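Skornwood Museum of Everyday Life
Young Visitors' Pages: Clothes and Cloth

How is a jumper made, and why does it stretch?

Most people own at least one piece of knitted clothing. Jumpers, socks, hats, scarves and many T-shirts are all knitted. On this page you can learn what knitting is, how it differs from weaving, and how to look after knitted clothes at home.

What is knitting?

Knitted cloth is made from loops of yarn. Each loop is pulled through the loop below it, and so on, row after row, until the piece is large enough. If you look closely at the front of a plain jumper, you will see rows of small V shapes. Every V is one stitch.

Woven cloth is made differently. Two sets of threads cross over and under each other, like the strips in a basket. A cotton bed sheet is woven. Try pulling a sheet gently with both hands, and then try the same with a sock. The sock stretches much further. The loops in knitted cloth can change shape when they are pulled, and they move back again when you let go.

Why does a jumper fold the way it does?

Thin, stiff cloth makes sharp folds. Paper does the same. A thick knit bends in soft, rounded folds, and it bulges when it is gathered together. The creases between the folds look darker than the cloth on either side, although the yarn is the same colour all the way through. Less light reaches the bottom of a crease. Artists who paint clothing spend a long time studying these shadows.
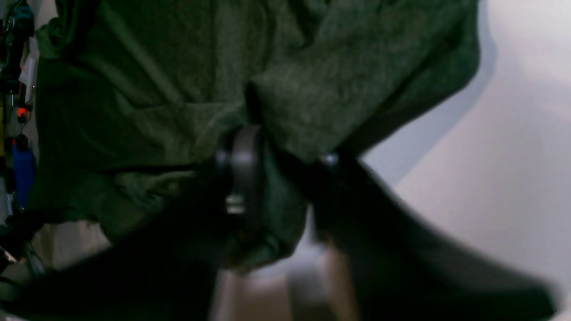
Some yarns are dyed in one flat colour. Others are made by mixing fibres of slightly different shades before they are spun. Cloth made in this way is called heathered. From across a room a heathered green jumper looks plain green, but close up you may find light and dark greens side by side.

From hand to machine

For hundreds of years people knitted by hand, using two or more needles. Children often learned when they were very young. In the Vamdale Gallery, on the first floor, you can see 400 pairs of needles made from wood, bone and steel. Our textile store holds 2,970 pieces of knitted clothing, and the smallest is a bonnet made for a doll.

Today most knitted clothes are made by machine. The machine has a row of small hooked needles, and each one makes its own loop. The knitting frame on display in the gallery has 200 needles.

Looking after knitted clothes

Read the label before washing. Wool can shrink if it is washed in water that is too hot.

Dry heavy jumpers flat. A wet jumper holds a great deal of water, and the weight can pull it out of shape if it is hung up.

Fold jumpers and put them in a drawer or on a shelf. Lay the jumper face down, fold in both sleeves, and then fold it in half from the bottom.

If you find a loose loop, do not cut it. Ask an adult to ease it through to the inside with a blunt needle.

Words to know

Yarn: a long thread made by twisting fibres together.
Stitch: one loop of yarn in a piece of knitting.
Gauge: the number of stitches in a measured length of knitting.

Text by Makis Kourkoulas, Learning Department. Page last checked on 25th October.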